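Grakcombe Community Kitchen
Progress report to the Tindarine Fund
Period covered: March to August

1. Summary

The grant was made to repair and reopen the teaching kitchen on the ground floor of the old Grakcombe library, and to run a first set of low-cost cooking courses for households in the east end of town. The kitchen passed its county health inspection in May and the first course started in June. We have now run four of the six courses in the plan. The remaining two will run in October and November.

Enrollment is on target. Spending is slightly under budget on building work and over budget on food. One planned item, the evening childcare, has not started. Details are below.

2. Building work

Justum Plumbing and Heating completed the drain line and the new gas connection in April. This was three weeks later than scheduled. The old drain ran under the front steps and not along the side wall as shown on the drawings we were given, so the trench had to be moved and a second permit issued. The county did not charge for the second permit.

The hood and fire suppression system were installed in the same month. The inspector asked for two changes: a longer pull cable for the manual shutoff, and a hand sink closer to the prep area. Both were done before the second visit. The hand sink was not in the original budget. We paid for it out of the contingency line.

The floor was patched instead of replaced. The installer's opinion was that the existing tile would last another ten years if the cracked section by the back door was taken up and redone. We followed that advice and moved the savings to small equipment, as agreed with your office by phone in April.

Still open on the building side:

The back door closer is worn and the door has to be pulled shut by hand. A replacement is on order.

The hot water is slow to reach the second sink. Justum has looked at it and recommends a small recirculating pump. We have asked for a written price.

The outside ramp is usable but the handrail needs repainting before winter.

3. Courses

Each course runs for five weeks, one evening a week, from 6:00 to 8:30. Students cook a full meal, eat together, and take home a bag of groceries to repeat the meal that week.

Across the four courses, 112 people enrolled and most of them finished. The June course had the weakest attendance. It overlapped with the last weeks of school, and several parents told us afterward that they had signed up without checking the dates. The August course had a waiting list.

Thịnh Từ has been lead instructor since the start. He wrote the first course plan and has revised it twice. The main change was to cut the number of recipes from ten to seven. In the first course the class was still plating food at 8:45 on two evenings, and cleanup ran past nine. With seven recipes there is time to go over knife work and storage properly, and the class leaves on time.

The third course was built around the Khổng recipe booklet, which uses mostly rice, dried beans, eggs and greens. Students rated it higher than the standard plan. The complaint we heard most was that fish sauce and rice flour were hard to find in the two grocery stores on this side of town. For the fall we will put a bottle of fish sauce in the first take-home bag and list substitutes on the recipe sheets.

We also learned that printed recipes in large type are used more than the online versions. We stopped updating the web page in July and put the time into the sheets.

4. Groceries and food costs

We handed out 273 bags of groceries by the end of August. The budget assumed a lower cost per bag than we have been paying. Eggs and cooking oil account for most of the gap. We have taken three steps:

Rice and dried beans are now bought in 25-pound sacks and repacked the afternoon before class.

Oil goes into the first bag of each course only, in a larger bottle.

Greens come from the farm stand on Mill Road, which sets aside what it has left at closing. The quantity varies, so the recipe sheets now say "greens" and list four kinds that work.

These steps brought the August cost close to the budgeted figure. We expect the food line to finish the year over budget by a small amount, and we ask permission to cover it from the unspent flooring money. A revised budget table will be sent separately.

5. Open kitchen hours

The proposal included open hours, when anyone who has finished a course can book the kitchen to cook in bulk for the week. These began in July, in the mornings from 9:00 to noon. We logged 170 hours of use in July and August, counted per person.

Use is uneven. Mornings near the start of the month are quiet and the last week is full. Two people often want the same oven. We now ask people to write down the oven times they need when they book, and this has settled most of it.

There was one minor injury, a burn from a sheet pan. It was treated with first aid on site and entered in the log. We bought longer oven mitts the following week.

6. Finish work and furnishing

Painting was the last item on the contractor's list and was finished in June. The grant covered primer, paint and labor for the kitchen and the adjoining room where classes eat. We chose darker, washable colors over the white in the first quote, mainly on the advice of the school district's kitchen manager, who said white walls at table height had to be redone every year.

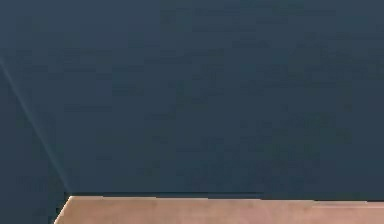 Tables for the eating room were bought used from a restaurant that was closing in the next county, which came in well below the budgeted price. We also bought stacking chairs, two rolling racks and a chest freezer. The freezer was not in the plan. It was added after the second course, when we had to give away cooked chicken at the end of the evening for lack of space to keep it.

Shelving for dry goods is still to come. The first set delivered was the wrong depth for the pantry and went back. The supplier has promised the correct set before the October course.

7. Childcare

We planned to offer childcare on class evenings from the second course onward. It has not begun. The room we intended to use upstairs needs a second exit to be licensed for children under five, and the cost of adding one is beyond this grant. The church across the street has offered its nursery room, which already meets the rules. We are waiting for its insurance carrier to approve the arrangement. If approval comes by the end of September, childcare will be available for both fall courses. If it does not, we propose to offer students a small weekly payment toward a sitter and report on how much of it is used.

8. Staffing

The half-time coordinator position was filled in April. The assistant instructor left in July for a full-time job. We ran the August course with a former student in the assistant role, paid by the hour, and would like to keep this arrangement through the fall. She has completed her food handler certification.

9. Plans for the next period

Run the October and November courses, with room for 15 students on each waiting list.

Settle the childcare arrangement one way or the other.

Install the pantry shelving and the door closer.

Get a price for the recirculating pump and decide whether to go ahead this year.

Send a short survey to everyone who finished a course, asking which recipes they still cook. The survey will go out by mail with a stamped return envelope. Our email survey in July got very few answers.

10. Requests to the Fund

We ask for approval to move the unspent flooring money to the food line, and for approval to use part of the childcare line for sitter payments if the church room is not available. We would need an answer on the second point before October enrollment opens.

Receipts for the period, the inspection certificate and the attendance sheets are attached.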